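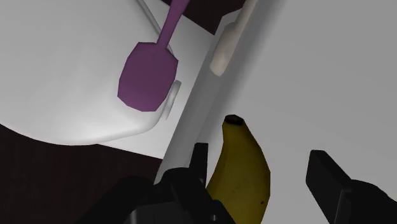
Bananas going brown in two days, is it my kitchen?
Posted in Food and Kitchen, July 9, 2020

Flamness
I moved into a flat in Wiltden in January and since the weather warmed up I can't keep bananas for any length of time. I buy a bunch of six from the supermarket, slightly green at the ends, and two days later they are soft and covered in spots. By the weekend I am throwing half of them out.

They sit in a fruit bowl on the worktop with apples and a couple of pears. The worktop is next to the cooker and gets the sun from lunchtime onwards. At my old place I did exactly the same thing and they lasted most of a week, though that kitchen faced north and was always chilly.

I have tried leaving them in the plastic bag they came in, which made them sweat. A relative told me to put them in the fridge, but the one time I did that the skins went a nasty grey-brown overnight and I binned the lot. I have also seen people wrapping the stalks in cling film. Does that do anything, or is it one of those tips that gets passed round?

I don't want to buy a gadget. I live alone and eat one a day, so I need a bunch to last me six days if possible. I don't bake, so please don't suggest banana bread.

Brolo
Member, 2616 posts

The bowl is most of the problem. Apples and pears give off ethylene, a gas that makes other fruit ripen, and bananas give off plenty of it themselves. If you pile them all in together, everything speeds up. Move the apples to the fridge, where they keep better anyway, and put the bananas somewhere on their own.

The second thing is heat. Next to a cooker with the afternoon sun on it is a bad spot in summer. Try the other side of the room, or a shelf in the hall if it's cooler out there. Don't shut them in a cupboard unless the door gets opened often, as the gas builds up.

You threw those fridge ones away for nothing, I'm afraid. Cold turns the skin dark but the inside stays firm and pale for several days. The mistake people make is putting them in too early. If they go in green they won't ripen properly, even after you take them out again. Leave them out until they are as ripe as you like them, then put what's left in the salad drawer and ignore the colour of the skin. Peel one and look before you decide.

For six days I would do this. Buy them greener than you do now. Keep them out for the first three days, and move the last three to the fridge once they are yellow all over. Take one out half an hour before you want it if you don't like them cold.

Cling film on the stalks: I tried it with one bunch wrapped and one not. The wrapped bunch might have been a day behind. It came loose every time I pulled one off, and I gave up on it. Hanging them from a hook stops the bruising underneath but I never found it slowed the ripening.

If some do go over, peel them, cut them up and freeze them in a tub. They are fine in porridge straight from the freezer, and that isn't baking. Don't freeze them in their skins, they're horrible to peel afterwards.

Warrier
Member, 751 posts

Just buy loose ones. You don't have to take the whole bunch, you can snap off three and go back later in the week. Get two yellow and one green. The greengrocer on our high street doesn't mind at all and it's about the same price.

Also brown spots don't mean it's off. I like them spotty.

Flamness
Thanks both. I've moved the apples to the fridge and put the bananas on top of the bookcase in the hall, which is a good bit cooler. I didn't know that about the skins, so I will try the fridge again with the last three and cut one open this time.

Warrier, the shop near me only sells them bagged, but there's a market on the way home from work so I could get loose ones there on a Saturday.

Brolo
Market ones are often riper to start with, as they've been standing out all day. Have a look at the stalk end and pick ones that still have some green there. And don't carry them at the bottom of the bag.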